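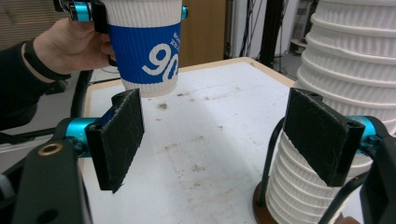

**Press release, 13/04/2022**

**Drulitach opens its Kan collection, and we'd like your kitchens, counters and back rooms**

Hello from the Drulitach workshop! I'm Thiện Lý, I look after data gathering here, and I've been handed the job of writing our announcement on the grounds that I talk about this stuff all day anyway. So please forgive a press release that sounds a bit like me at lunch.

The news first, for anyone who has to file something by teatime. Drulitach is starting a public collection called Kan, a set of recorded examples of people doing small jobs with paper cups and the things that go with them: sleeves, lids, stacks, trays, the lot. The recordings are made by ordinary people using a hand-held gripper with a camera on it. They'll be used to train a learning system that moves a robot arm, and the first part of the set goes out in August, free for teaching and research. Our partner for the cafe side of things is Lalletero, who run coffee counters inside offices and colleges, and the gripper itself comes from the bench at Ollow.

That's the news. The rest is me explaining why I'm so pleased about it.

## Why cups?

I get asked this a lot, usually by people holding one. A paper cup is a lovely horrible object to pick up. It's light, it gives when you squeeze it, it's wider at the top than at the bottom, and it likes to stick to its neighbours in the stack. Put a corrugated sleeve on it and the whole thing changes again – now there's grip where there wasn't, but the sleeve can slide, and if you pinch just below it you've got smooth paper and a different problem.

A person sorts all this out with their fingertips and never gives it a thought. You take a cup off the pile, you notice that there's another one hanging on to it, you give a tiny twist and carry on talking. Try writing that twist down as a set of instructions! I had a go years ago, on a different project, and ended up with pages of notes and a floor covered in cups.

So we've gone the other way. We want to show the system lots of people doing it, in lots of places, and let it pick up the habits for itself. For that you need examples, and you need them to be a bit untidy. If every cup is set down on the same spotless surface under the same lamp, the system gets very good at that surface and that lamp and falls to bits the moment it sees a coffee stain.

## What a session is like

There are seven of us collecting at the moment, and we work in pairs when we can. One person has the gripper and does the job. The other hands things over, takes things away, resets the table and generally behaves like a helpful colleague at a busy counter. We swap when somebody's wrist gets tired, which happens sooner than you'd think the first time and much later once you've stopped clenching.

The handing over matters to us a great deal. Plenty of the sets I've worked with leave people out altogether, so every cup starts on a table and finishes on a table. But cups spend a good part of their lives going from one hand to another. We want examples where somebody's holding the cup by the sleeve and the gripper has to come in without knocking their fingers, and where the cup is in the air at a slightly silly angle, as cups held out to you generally are. People offer things differently, too. Some hold the cup high, some keep hold of it for too long, and I'm told I let go too early (I've seen the recordings, and it's a fair criticism).

A session goes roughly like this. We agree the job, say taking an offered cup and setting it down next to the stack. We record it, reset, and record it again with something changed: the height, the side it's offered from, whether there's a sleeve on, how near the stack is. Then we look through what we've got before packing up. If a recording's no use we mark it and leave it in a separate folder, with a line saying what went wrong. We do keep the fumbles, by the way. A cup that slips and gets caught again is worth having, so long as it's labelled as one.

My colleague Ka-ming Chung wrote the labelling guide and has strong views on it. I asked for a quote and got this by return:

"Please tell people to write what happened and stop there. If the cup was picked up by the sleeve, write that. I don't need to know that it was a good one. And please, please stop writing 'cup thing'."

The last part is aimed at me, I think.

## The gripper

Ollow's tool is meant to feel like an extension of your hand, and after a morning with it, it does. You hold it, you open and close the fingers, and the camera looks along them at whatever you're reaching for. The arm we train for gets fingers of the same shape, so what the person's gripper saw and what the robot's camera sees are a close match. That saves us a huge amount of fiddling afterwards.

The pads have a soft, fuzzy face, and they get scuffed. We argued for a while over whether to change them at the first sign of wear and decided that we wouldn't. Pads on a working machine will be scuffed as well! We note the change when a pad is replaced, and that's all.

We're sending out two versions of the kit. One is for people who've collected with us before and want to bring their own laptop. The other comes with everything set up, and you press a button and get on with it. Both record the same things, so nobody's work ends up in a lesser pile.

## What Lalletero brings

Counters, mainly. Real ones, with real clutter on and behind them. I can dress a table in our workshop for a week and it'll still look like a table dressed by me. Lalletero's staff put things where they need them, and each site does it differently. The stack might be on the left in one place and on the right in the next, and somebody will have worked out a clever way of keeping the sleeves that I'd never have thought of.

We'll visit outside opening hours, so no customers are recorded. Staff who'd like to take part are paid for their time at the normal rate, and anyone who'd prefer to stay out of it simply isn't on the session. We ask people to sign a plain one-page form beforehand. If faces do get into a recording, they're blurred before anything leaves our office, and anyone who's taken part can ask us to remove their recordings at any point up to release.

I want to be clear on one thing, as I know it'll come up: the agreement with Lalletero is for gathering examples. There's no robot going on their counters as part of Kan, and they haven't ordered one. The arm stays in our workshop, where it can drop cups in private.

## What's in the August release

The first part covers two families of job. The first is taking and giving, with a person at the other end. The second is stacking and unstacking, including pulling a single cup free when the pile doesn't want to let go of it. Lids will come later. Lids are a whole separate headache – I've promised Ka-ming I won't start on them here.

Each recording comes with its video, the movement of the gripper, how far open the fingers were, and a short written label. We're also putting out the labelling guide, the form people sign, and our notes on resetting a table, which might sound dull but are the bit I'd most have liked when I was starting out. The folder of spoiled recordings goes out too, clearly marked.

All the cups are empty. We did talk about hot drinks for the whole of one meeting and then looked at the price of the camera.

## How to join in

We're looking for people and places for the second round of collecting. You don't need to know anything at all about robots. We'd especially love to hear from you if you:

- have a table, counter or worktop that gets proper daily use, marks and all
- can give us two hours at a time, once or more
- are left-handed, or hold things in a way your friends find odd
- teach a class that might like to collect together

We bring the kit, the cups and the biscuits. Please don't tidy up before we come! I've turned up at more than one place to find the surface scrubbed and everything interesting hidden in a cupboard, and I've had to ask, very politely, for it all to be put back.

If you'd like to use the recordings, drop us a line as well and say what you're working on. We'll add you to the list for the August release, and if there's a kind of example you wish existed, tell us while we're still packing bags and can do something about it.

## For editors

Drulitach builds and trains learning systems for small handling jobs. Kan is its first public collection. Lalletero runs coffee counters in workplaces and colleges. Ollow designs and makes hand-held collection tools.

Questions on the recordings or on taking part should come to me, Thiện Lý, care of the Drulitach workshop. Questions on labels, formats and file layout go to Ka-ming Chung at the same address. Reporters are welcome to come and try the gripper for themselves, and it helps if you wear something with sleeves you can push up.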